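What Keeps a Label On

The first complaint about a label usually comes from the person who has to scan it. A corner has lifted, the lifted corner has picked up lint, and the bar code under it has a crease through the last few bars. The label gets pressed down with a thumb and lifts again by the afternoon. After a few rounds of this someone covers it with clear tape, and the scanner then reads the glare off the tape.

Pressure-sensitive labels are among the cheapest parts of any equipment inventory, and they are specified with matching care. A typical purchase order gives the size, the color, the text and the quantity. It says nothing of the surface the label will go on, the temperature of the room where it will be applied, how it will be cleaned, or whether anyone will want it off again. The supplier fills in those blanks with a general-purpose adhesive, and a general-purpose adhesive works well on a general-purpose surface. Office equipment has very few of those left.

Painted steel, the surface most of these products were tuned for, is close to ideal. It is stiff, smooth and easy to wet. A portable computer may have a lid of bare metal, painted metal, painted plastic, textured plastic or something with a soft coating that feels faintly rubbery. Each takes adhesive differently. Two machines from the same shelf can hold the same label for very different lengths of time.
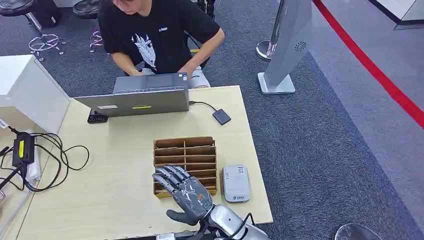 Most of the failures are put down to the glue and belong to the wiping, according to Pejman Nikzad. The surface is cleaned with whatever spray is in the room, the spray leaves a surfactant or a silicone behind, and the label bonds to that film. Nikzad would have every lid wiped with a mix of isopropyl alcohol and water, dried with a clean cloth while the alcohol is still on it, and left alone until it no longer feels cool.

The chemistry supports the objection, at least in part. A pressure-sensitive adhesive is a very soft solid. It has to flow into the fine roughness of a surface under light pressure, then resist being pulled out. Whether it flows depends on how soft it is and on how strongly the surface attracts it, a property called surface energy. Metals and glass are high. Polycarbonate and ABS, the plastics of many equipment housings, are in the middle. Polypropylene and polyethylene are low, and silicone is lower still, so a trace of silicone polish can turn a good surface into something much like the release liner the label came on.

Release liner, for anyone who has never had reason to think about it, is the slick backing that gets thrown away. It is usually paper or polyester film with a thin cured silicone coat. The balance between liner and adhesive is set at the coating plant. Too tight a release and the label tears or curls as it comes off. Too loose and it drops off the roll inside the printer, generally onto the roller, where it stays.

Bosen, a label converter with a plant in Flotis, tests its stock by the ordinary peel method. A strip of set width is rolled onto a panel with a weighted roller, left for a fixed dwell time, and pulled back on itself at constant speed while a load cell records the force. The panels are stainless steel by default. The firm also keeps painted, powder-coated and molded plastic panels and will run a customer's own part if one is sent in. Few customers send one in.

The peel number on a data sheet is therefore a number for steel. It is a sound way to compare one adhesive with another and a poor way to predict how either will do on a matte plastic lid. A second number, shear, gets less attention and often matters more. In a shear test a small patch of label holds up a hanging weight, and the clock runs until it slides off. High peel and low shear describe an adhesive that grabs quickly and creeps over time. A label that has crept shows a dark line along one edge, where the exposed adhesive has collected dirt. 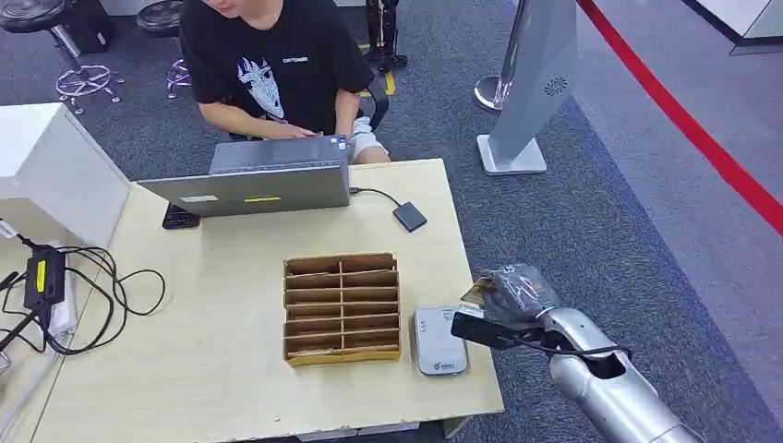 A small yellow sticker and a white label on the lid of a gray laptop.

Two families of adhesive account for nearly everything in the office supply catalog. Rubber-based types, usually a synthetic block copolymer mixed with a tackifying resin, stick hard and at once. They bond to a wide range of plastics, including some of the difficult ones. They also soften with heat, yellow in sunlight and dry out with age, at which point the label falls away and leaves an amber stain. Acrylic types start out weaker and build. A permanent acrylic may take a day or more to reach its full bond, and it then holds for years through heat, light and ordinary cleaning.

The slow build causes a great many false alarms. A label tested with a fingernail ten minutes after application comes up easily, the batch is called defective, and a more aggressive product is ordered. The reverse mistake is less common and more expensive. A removable label is a soft acrylic designed to stop building at a low level, and on most surfaces it does. On a soft-touch coating it may not stop. Coatings of that kind can exchange plasticizer and other small molecules with the adhesive, and after a summer in a warm room the two have become one layer. Pulling the label then takes the coating with it.

Workneh, a testing laboratory that handles returns of this sort, runs an accelerated version of the problem. Labeled panels go into an oven at 50 degrees Celsius and are taken out at intervals, cooled, peeled and photographed. The early pulls are clean. Somewhere in the second week the rubbery coatings begin to show a ghost, a slightly glossy rectangle where the label sat. The ghost does not wipe off. It marks a change in the surface itself, and on leased equipment it may be charged as damage.

Corners are a mechanical matter. Stress in a peeling film concentrates at the edge, and a square corner gives it a point to start from. A radius spreads the load. Most die-cut stock is already rounded, though labels cut from continuous roll by a printer's own cutter are square, and they lift first. Thickness counts as well. A stiff polyester face wants to lie flat and will pull itself off a curved surface, while a thinner or softer film will follow the curve and stay there. Thick vinyl looks durable and shrinks a little with age, leaving an even sticky margin on all four sides.

Placement is mostly common sense. A label should sit clear of any vent, hinge, seam or molded ridge, and away from the places where hands and bag zippers go. It should not cover the maker's name or the serial plate. A flat area near one edge of the lid is the usual choice for a portable machine. It can be read with the lid closed and the machine on a shelf, and that is how most inventory is done. 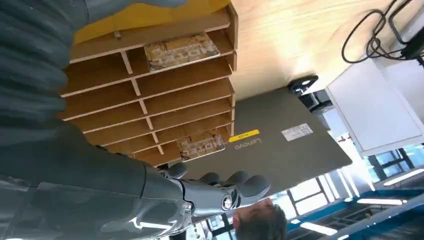
Lenovo lettering on the lid of a closed dark gray laptop.

The print on the label has its own ways of failing. Direct thermal paper, the material of parcel labels and receipts, contains a heat-sensitive dye layer. It needs no ribbon and it darkens near anything warm. It also fades under alcohol wipes. It is the wrong material for an asset tag and is used for asset tags constantly, the printer being already on the desk.

Thermal transfer does better. The print head melts pigment off a ribbon and onto the face stock, and the ribbon is chosen to suit the stock. Wax ribbons go with paper. Resin ribbons go with polyester and resist solvents well. The blends in between go with coated paper and some films. A resin ribbon run on paper prints badly and a wax ribbon run on polyester prints beautifully, then comes off on a sleeve. A rub with a damp cloth and a rub with an alcohol pad, done on the first label of a new roll, will catch the mistake before the rest are printed.

Bar code size is worth a line in any specification. The narrow bars should be a whole number of printer dots wide, or the software will round some up and others down and the code will read on one scanner and fail on another. Two-dimensional codes tolerate more damage thanks to their built-in error correction. They still need a quiet margin on every side, and designers short of space tend to fill that margin with a logo.

Where labels fail often enough, the usual suggestion is to do away with them and mark the object itself, or hand out a card. Plastic cards get past the adhesive problem by sealing the print inside. In a laminated card the printed core sits between two clear overlays, and heat and pressure fuse the stack into a single sheet that is punched to size. Nothing is left at the surface for a fingernail to find. Cards printed one at a time on a desktop machine are different. Dye is driven into the top of a blank, and a thin clear panel is laid over it. The panel stops a hair short of the card's edge, and wear begins there.

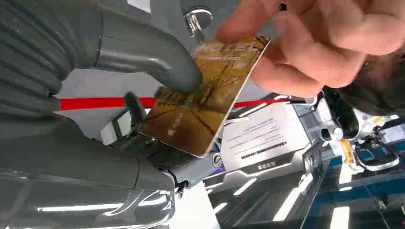 Bare branches over an amber and gold background, printed on a plastic card with a thin white border.

Full-color backgrounds add a complication for anything that has to be read. Dark type over a mid-tone photograph may look fine under office light and vanish under the red light of a scanner, which sees red and orange areas as close to white and blue ones as close to black. A code belongs on plain white. A name or number can sit on a picture if the picture is calm at that spot and the type has enough weight.

Bosen sells a two-part tag under the name Stakimano, meant for equipment that changes hands. The lower layer is a thin acrylic-backed film that stays with the machine. The upper layer carries the print and peels off the lower one without touching the housing. Workneh has run it through the oven cycle on 11 panel types. It came away clean from eight and left a faint outline on the rest, all of them soft-touch. The price is about double that of a plain polyester tag.

For removal of an ordinary label, low heat from a hair dryer softens the adhesive enough to start a corner. The label should then be folded back flat on itself and pulled slowly, parallel to the surface. Pulling straight up splits paper and leaves the lower half behind. Residue from rubber types responds to citrus-based removers, residue from acrylics to alcohol and patience. Either should be tried first on the underside of the machine, and acetone should stay out of the room, as it attacks both ABS and polycarbonate.

A workable specification fits on half a page. It names the surface by material and finish, the lowest temperature at which labels will be applied, the cleaners in use, the years of service wanted and whether the label has to come off. It asks for rounded corners. It asks for samples to be applied to the real equipment and left for a week before the order is confirmed - and it says who will go back and look at them.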